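Notes From the Repair Shelf: Wood, Oil and the March Swap

The Tindmont Tool Library newsletter

March is the month when people look at their kitchen tables and decide they are the kind of person who refinishes furniture. We know this from the sander waitlist, which right now is longer than the list for the pressure washer, the tile saw and the good ladder put together. If you are on it, thank you for your patience. If you have one of the two sanders and it is sitting in your trunk under a beach towel, please bring it home.

A word on what goes wrong, drawn from many years of hearing about it across the counter. Most people start with paper that is too fine. They rub at the old varnish for an hour with something meant for the last pass, get nowhere, and come back to tell us the sander is broken. The sander is fine. Start coarse, go with the grain, and vacuum before you change grits. A speck of old grit left on the surface will draw a lovely curly line all the way across your table, and you won't notice it until the oil goes on, at which point you will notice nothing else for the rest of your life.

Then there is the matter of how much oil. The can says a thin coat. Everybody reads "thin" and pours out a puddle. A member in the Sundedari apartments still has a side table that holds on to any magazine you put down on it, and that was two summers ago. Wipe the oil on, give it the time the label says, and wipe off whatever the wood didn't want. It will look like you've thrown most of it away. And please lay the rags out flat outdoors to dry, away from anything you are fond of. Oily rags in a heap can heat up and catch fire by themselves, a fact that sounds like something your uncle made up and isn't.

We get asked a lot whether a solid wood top needs to be perfect before you can use it. Ours certainly isn't. Wood moves with the weather, picks up rings, and gets darker where the sun lands. You can sand all that out every spring if you like. You can also put a bowl on it.

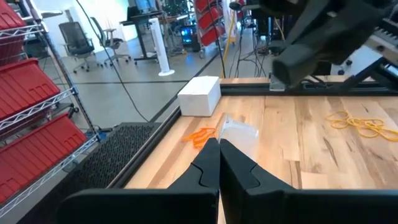 Leave room for a top to move, too. If you screw it down tight on all sides in dry weather, it will find its own way to get wider come July, and it won't ask which way you'd prefer. Slotted holes cost you ten extra minutes with a drill. We have the bit. It's in the drawer marked "misc," along with everything else we own.

Now the housekeeping. The shelf count is finished, and the library holds 1,910 items, of which 268 are clamps. Before you ask, yes, people still come in and find there aren't enough clamps. Late fees stay where they were. The drop box on Polishchuk Street is for hand tools only, and whoever got the wet vac into it has our respect, but we had to take the door off.

The spring swap is at the Sullness grange hall, doors at 9 a.m. Bring 15 dollars for a table or nothing at all to wander. Half-used cans of finish are welcome if the lid comes off and the label can still be read. Cans with masking tape that says "brown?" should stay at your house.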